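Open Afternoon at the Dornon Robot Lab: Your Questions

I get a lot of the same emails before every open afternoon, so I've put my answers in one place. If yours isn't covered, write to me and I'll add it.

When is the next one?
In May. Doors open at 2 and we lock up at 4. You can show up any time in between, but the second hour is usually quieter if you like to ask a lot of questions (please do!).

Do I have to book?
Yes, it's free but we need your name on the list. Our room in the Presness building holds 43 people and the fire folks mean it.

Where do I park?
Use the De Haan lot across the street. The spaces right out front belong to the dentist and they do tow.

What will I see?
Mostly the simulator, up on the big screen. We run our picking jobs in a made-up room first, with shelves and blocks and boards to reach around, and I drive the arm through it while you watch the view from the gripper. Then I hand over the controls, which is my favorite part of the day.

Is there a real arm too?
There is, it's bolted to the bench at the back. I run it for a few minutes near the end. Most of the afternoon is on screen though, so please don't come expecting a factory floor.

Why bother with a simulator?
Crashing is free! I can try a new bit of code 660 times overnight and come in to a list of what went wrong. Doing that on the bench would take me forever and I'd go through a pile of finger pads.

What's Dister?
Our name for the software that picks where the fingers should go. It's still pretty rough - it likes flat sides and hates anything round. Ask me about mugs if you have a while.

Can I bring kids?
Sure. They tend to be better at driving than the grownups. Under 12 needs an adult in the room with them.

Can I take pictures?
Of the screen and the bench, go ahead. Please ask other visitors before you get them in your shot.

I tried driving last time and couldn't tell how close I was. Any tips?
Go slow and watch the gap between the two fingers. Open them all the way before you move in on anything, and line up from farther back than you think you need to.

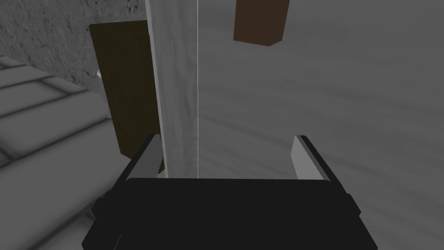 It takes most people a couple of tries to get a feel for distance, me included, and you can reset as often as you want. If there's a line, I'll ask you to swap after your second go, but you're welcome to get back in it.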